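June, bench notes, tea corner

Started on the flask test for the Tinitz write-up at half past four, later than I wanted (the morning went on labels!). Plan is a black insulated bottle, boiling water, lid on, then a reading every 2 hours. 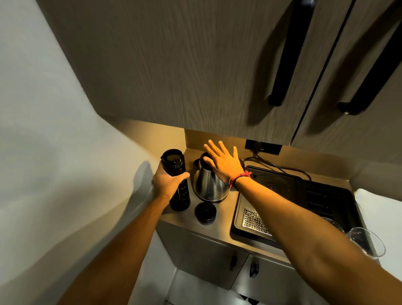

Nurnora bench reckons I should warm the bottle through with hot tap water first, or the first reading will always come out low. Fair point, so I'll do one run each way and keep both.

Starting figure to write down is 100, straight off the boil. Must find the long thermometer.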